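**Tadura In-Sink Dish Rack, stainless steel**
Item 643
Sold by Shenoy Kitchen Supply, Tarnville
Page updated 12/06/2022

The Tadura is a wire dish rack that goes inside the sink. The parallel rods run across the width of the basin, and whatever you put on them drains straight down into the sink. There is no tray to empty and no mat to wring out, and the counter stays clear.

It is meant for the small daily load: cups, glasses, a couple of bowls, the lid that won't fit in the dishwasher. With a double sink you can leave it in one basin and wash in the other. With a single sink you will need to lift it out for big pots.

Cups can go on their sides or upside down. Tall glasses can stand upright while you are loading, but turn them over to drain. Stemware is better dried by hand.
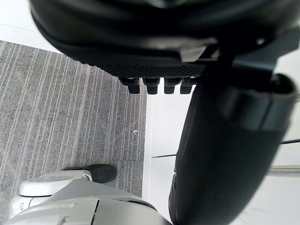
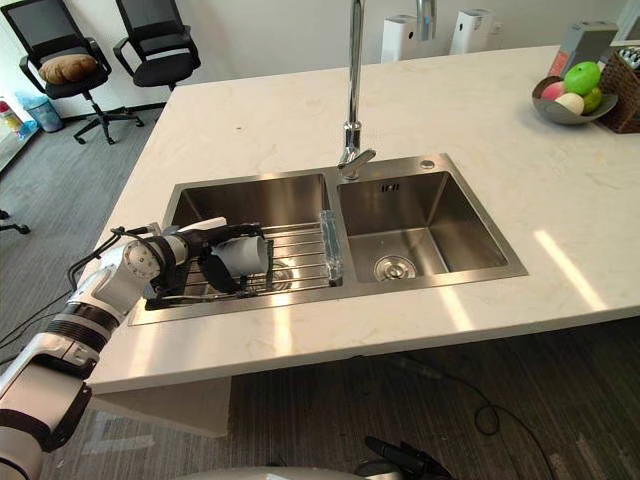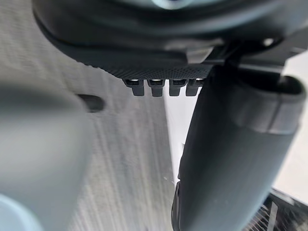
**Fit**

Measure the inside of your basin at the bottom, front to back and side to side. Many basins are narrower at the floor than at the rim, and the rim measurement will give you the wrong size. If the corners are tightly rounded, take off a little more.

We stock the rack in two sizes:

| Size | Stock code | Weight limit |
|---|---|---|
| Standard | 643-S | 9 pounds |
| Wide | 643-W | 10 pounds |

If you are between sizes, buy the smaller one. A rack that is too tight will scrape the walls every time you take it out.

Check the drain too. The rods should clear a normal strainer, but a tall pop-up stopper may touch them. Send us a measurement of the stopper when it is open and we can tell you.

**Care**

Wash with dish soap and a soft brush. Rinse well after using anything with bleach in it. In hard water areas you will see white marks where the rods sit closest to the drain. White vinegar on a cloth takes them off. Leave it for a few minutes and rinse.

Don't use steel wool. It leaves bits behind that rust and stain the rods.

Lift the rack out once a week and wipe the basin underneath. Crumbs and coffee grounds collect there.

**Goes with**

- Ulex sink brush, short handle, item 291
- Ulex replacement heads, pack of two
- Tadura rubber feet, set of four (the rack comes with one set fitted)

**Ordering**

Both sizes are kept at the Tarnville store and can be picked up the same day. Orders by mail go out the next working day. Unused racks can be returned with the receipt. If yours arrives with a bent rod, keep the box and call the store for a replacement.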